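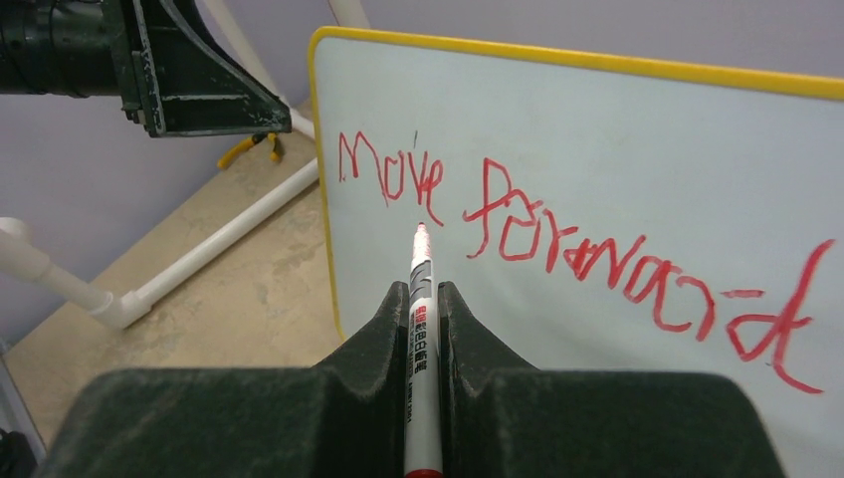

Mwajuma Temba wrote that she has the same problem in the Curnura office, only with her it is every morning and not the whole day, and that restarting the browser helps her until lunch.

Thank you, Mwajuma. I have added your office to the ticket. Please do not restart the browser tomorrow before you send me the text of the error, also if it is annoying.

Ticket 566
Product: Urnel booking page, local server
Site: Kioko workshop, later also Curnura
Opened by: Jabari Bakilana
Handled by: Tumaini Massawe
Opened: 10/02/2023
Priority: normal, changed to high
Status: closed

Problem as reported
Users sign in to the booking page and after 15 minutes they are sent back to the sign-in page. What they have typed in the form is lost. It happens on the two tablets and on the desktop computer at the entrance. Jabari says that it started after the power was off in the night.

First answer (Tumaini)
Dear Jabari, I am sorry for the trouble. Can you please tell me three things. Is the message "Session ended" or "Session not valid"? These are two different errors. Does it happen also when you use the network cable? And which version number do you see at the bottom of the settings page?

Jabari Bakilana
It says "Session not valid". With the cable it is the same. I don't find the version number, the bottom of the page is empty. Yesterday I entered the whole week for the small saw and lost it two times, so now I am writing it on paper first.

Tumaini
An empty version number means that the page could not read from the server. I cleared the cache from my side and the number came back, but the error did not go away. Please sign out on all three devices and sign in again on one only.

Jabari Bakilana
Done. One device only, and after 15 minutes the same.

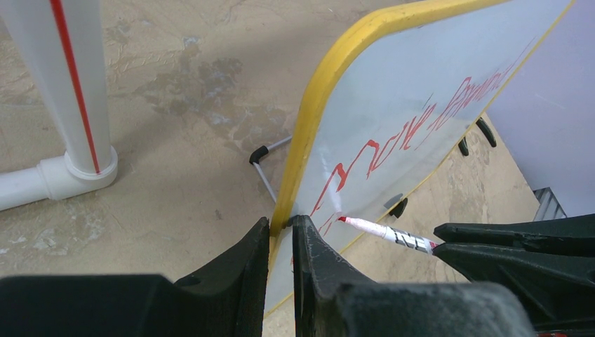 Photo: Kibet Mushi

Things I tried that did not help
I write them down so that the next person does not spend a day on them as I did.

I changed the session length in the settings from the default to eight hours. The page accepted the value and ignored it.

I took the Urham router out of the path and connected the desktop directly to the server. No difference. I put the router back as it was, with the same address, and I made no change to the wireless password.

I deleted the old sessions. There were more than 2000 of them in the table, which looked suspicious to me, but after deleting them the error was the same. It is still good to delete them, the sign-in page opens faster now.

I asked Mwanahawa Nzioka to sign in from the accounting room with a new user. She was also sent out, so the fault was not in the user profiles.

What I found
In the log of the server there are 278 lines with the text "token issued in the future". I did not see them at first because I was searching by the hour of the report, and the lines had another hour. That was the answer, I only needed some time to understand it. The clock of the server was wrong. After the power cut it started with the time saved in the board, and it did not correct itself because the time service was set to an address which is no longer in use.

The sign-in service runs on a different machine and its clock is correct. So the server receives a token and compares it with its own wrong clock. For the first minutes it trusts the copy in memory. Then it checks again and refuses it.

Fix
1. Stop the booking service.
2. In the server settings, under Date and Time, replace the old time address with the address of the main office.
3. Press "Update now" and compare with a clock that you trust.
4. Start the booking service and wait until the light on the status page is green.
5. Sign out and sign in on every device.

Do not correct the time by hand while the service is running. I did it once, and the bookings of that hour appeared twice in the list.

Jabari Bakilana
I am signed in since the morning on both tablets. I entered the week for the small saw and it stayed.

Mwajuma Temba asked whether she must do the steps herself in Curnura.

No, I did it from here. Your server had the same old time address, but the clock was wrong by less, so you saw the error only after the morning restart. Please tell me if it comes back.

Kibet Mushi
Can we get a warning when the clock is wrong? The battery on that board is old and the power will go off again.

Tumaini
I have ordered a new battery for Kioko and it should be changed before the end of October. For the warning I opened a separate request to the Urnel developers. There is no answer yet, so until then I check both clocks when I do the backup.

Ticket closed by Tumaini Massawe with agreement of Jabari Bakilana. The duplicate bookings were removed by hand.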